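Filleo Campaign Planner: Set-Up Guide
Section 3. Setting Up an Awareness Campaign
Last revised 07/03/2026

Read this section before you create a campaign for a charity, a health service or any other cause client. It assumes that Filleo is installed and that you have an administrator login. Sales campaigns are covered in Section 2, and most of the advice there does not carry over.

3.1 Create the campaign file

1. Open the Planner and choose New, then Cause Campaign. Do not start from a copy of a sales campaign. The old targets come along with it and they are tedious to remove.

2. Enter the client name, the cause and the end date. The end date is required. Clients will tell you the campaign is "ongoing." Enter a date anyway.

3. In the Purpose box, write one sentence that says what you want people to do. "Raise awareness" will be accepted by the software, but it gives you nothing to measure later. "Call the helpline" or "book a hearing test" will serve you better.

Note: The Purpose box holds 201 characters. If your sentence doesn't fit, it is probably two campaigns.

3.2 Choose what to measure

4. Open the Measures tab. You will see 13 measures, all switched on. Switch off everything except the 3 that relate most directly to your Purpose sentence.

5. Leave Estimated Reach off unless the client's contract calls for it. The figure is built from traffic past a billboard or a lit-up building, and it treats a bus passenger looking at a phone as a person reached. We include it because agencies ask for it.
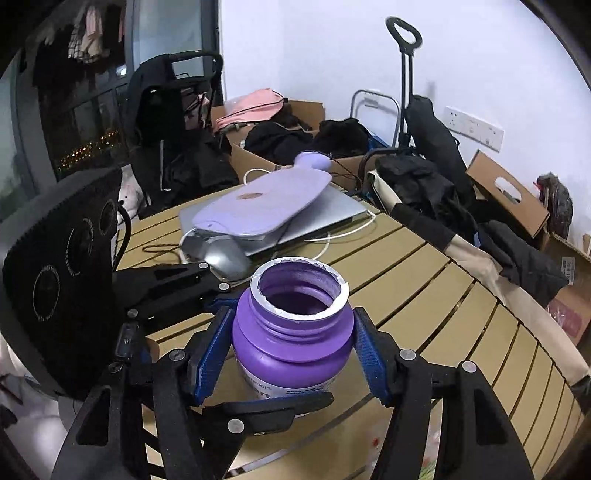 Bukbridge objected to this step when the last edition went out, writing that reach is the only number a small charity's board will ever read, and that a planner who leaves it off will be asked for it in the first meeting. That may be so. If you are asked, switch it on and put it in an appendix, well away from the results.

6. For each remaining measure, enter a baseline. Use figures from the same period last year. A helpline that gets busier every August will look like a triumph if you compare it with July.

Caution: Filleo does not check baselines. If you leave one at zero, the report will show any result at all as growth, and it will show it in green.

3.3 Connect the hashtag tracker

7. Go to Sources, then Add, and pick Skidell Feed. Paste in the access key from your Skidell account.

8. Type the hashtag without the # sign. Add the common misspellings on separate lines.

9. Set Exclude Accounts. List the client, your own agency, everyone on staff at either one, and any paid partners. In the test file supplied by Mitsotakis-Vlachou, a tag with 1,000 mentions looked a good deal less impressive once this was done. Expect the same with yours.

10. Leave the Sentiment switch off. It reads sarcasm as praise and marks posts about grief or illness as negative, even when the writer is thanking the charity. If you must report sentiment, read a sample of posts yourself. 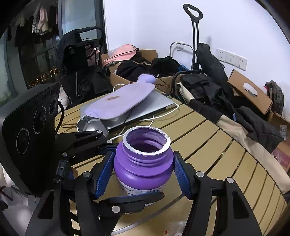
3.4 Run the test report

11. Choose Reports, then Test. The test uses your baselines and whatever the feed has collected so far.

12. Check that each measure shows a source in the right-hand column. A measure marked "Manual" has been typed in by someone, and you should find out who.

13. Read the Summary paragraph. Filleo writes it from a template and the template is cheerful. Delete any adjective you could not defend to the client, then choose Save as Draft.

Note: Draft reports can be seen by anyone with a client login. To keep one private, tick Internal Only before saving. The box clears itself each time you reopen the report.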